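Conanport Appliance Support
Ticket: Javero dishwasher stops mid-cycle, E5, water left in the bottom
Status: Open – waiting on customer
Opened by: Shirin Shojaei

Hi there, me again (I rang in February about the door seal, which has been great, thank you!). This time it's the drain. The dishwasher starts normally, fills, washes away happily for a good while and then stops dead with E5 on the display and three beeps. When I open the door there's a puddle of grey water sitting over the filter. If I press Cancel and hold it, the pump hums but nothing moves.

I've been keeping notes as I go, so I'll paste them in and add to them. Sorry if it's a lot. My husband says I write tickets like letters to my aunty.

First go
Took out the bottom rack and the filter. The filter wasn't lovely but it wasn't blocked either, just the usual rice and a bit of label off a jar. Washed it with the brush, put it back, turned it until it clicked. Ran the Quick program. E5 again, 20 minutes in.

Second go
Bailed out the puddle with a cup and a sponge into a measuring jug, because the manual has a line about "residual water" and I wanted to know what was normal. I got 625 mL. The manual says a small amount is fine and doesn't say what small is, which is the kind of thing that makes a person go and make tea. Could somebody tell me what it ought to be?

Third go
Checked the hose behind the cupboard. It isn't kinked, as far as I can tell with a torch in my teeth. It goes up and over in a loop and then down to the spigot under the sink, same as when the plumber left it. I did move a bottle of Won floor cleaner that was leaning on it and felt terribly clever for the length of one wash. Then E5.

Fourth go
Turned it off at the wall overnight. In the morning it ran a whole Eco program start to finish – no beeps, no puddle! I told everyone. That evening it did it again with a full load of dinner plates in it.

Info screen, in case it's useful:
Last error: E5
Previous error: E5
Pump run time (min): 3,639
Salt: OK

I don't know if that pump number is high. We've got five people in the house and it's on most nights, sometimes twice if the kids have been baking.

Daniyal Arain (Conanport Support)
Hi Shirin, thanks for the notes, they save us a lot of back and forth. The pump time is well within what we'd expect, so I wouldn't worry about wear. The amount you bailed out is more than should be left, though. Working overnight and then failing on a full load makes me think something is sitting loose in the sump and getting pulled across the pump inlet when the water's moving. Could you please switch off at the wall, take out the filter, and look for the small grey cover at the right-hand side of the well? It slides up and out. Please use a spoon handle and not your fingers, in case there's glass. Also let us know what usually goes in the cutlery basket.

Shirin Shojaei
Right, fifth go. Found the grey cover. It did not slide up and out, it sat there until I said something I won't type, and then it came off all at once and went behind the kettle. Underneath there was an olive pit, a twist of that gold foil from a yoghurt lid, and something thin and pale that I think is a splinter of wood. The little wheel turns when I poke it with the spoon but it turns in a jerky way, a quarter at a time. Is it meant to? I've seen a video where it did the same and the man was pleased about it.

Put it back together, ran Rinse. It drained. Ran Quick with a half load. It drained. Ran Normal with everything in, and E5 came up right near the end, so we're better off than before but we're not there.

As for the basket: forks, spoons, the butter knives, the peeler, measuring spoons, and until yesterday the chopsticks as well. We've got all sorts of those, the red ones with the small white flowers and pale wooden tips, and long black ones with a gold band. They're thin enough that I do wonder if one could poke down through the bottom of the basket and stop the lower spray arm. I'd never thought about it. They're being done by hand for now, under protest from the eleven-year-old. 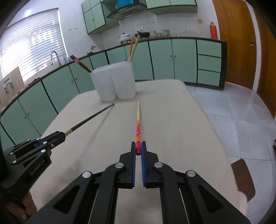

Macario Valdovinos: Hi Shirin, I've picked this up while Daniyal is away. A jerky wheel is fine on this model, the magnet in the motor makes it feel like that. The splinter is more interesting to me, as a longer piece can slip past the cover and sit in the non-return flap, where you won't see it from above. That would explain why small loads drain and a full one doesn't. Could you take the hose off at the spigot (bucket underneath please!) and run Cancel for a few seconds, then tell me if the water comes out strongly or in a dribble?

Shirin Shojaei
Dribble. Then a sort of cough, then a better dribble. No bits in the bucket that I could see, only a lentil.

I've put a new clamp on the hose from the Pludetell place up the road, as the old one was rusty anyway. It isn't leaking. Also, you didn't say what the normal amount of leftover water is, and I'd still love to know.

Macario Valdovinos
Sorry, I missed that one. A cupful or so under the filter is normal, and you shouldn't see it over the top of the mesh. I'm ordering a flap for you and will book someone to fit it. Are mornings or afternoons better?

Shirin Shojaei
Mornings, any time after 9 when the school run's done. Please ask them to ring the side bell, the front one doesn't work.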